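News > Autos > Recalls

Jareck Recalls Lunde Wagons Over Rear Hatch Struts

2 min read

Jareck is recalling the Lunde wagon to replace the struts that hold up the rear hatch. The company says the gas seal in some struts can leak in cold weather, letting the hatch drop without warning.

The recall covers cars built at the Jirndale plant with the power hatch option. Wagons with the manual hatch use a different part and are not included. Jareck has received 83 complaints and knows of two minor injuries.

Dealers will replace both struts at no charge. The job takes less than an hour, and owners who already paid for the repair can ask for their money back – up to $285 with a receipt.

Letters go out in October. Until the work is done, Jareck asks owners to keep a hand on the hatch while loading.
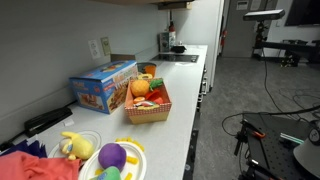
Corinne Haupt
Staff Writer, Recalls and Safety

The Skendcombe parts warehouse has started shipping new struts, but smaller dealers may have to wait. Owners should call ahead before driving in.

Related
Lunde Wagon Gets a Longer Warranty
Jareck Adds 200 Jobs at Jirndale
How to Check Your VIN for Open Recalls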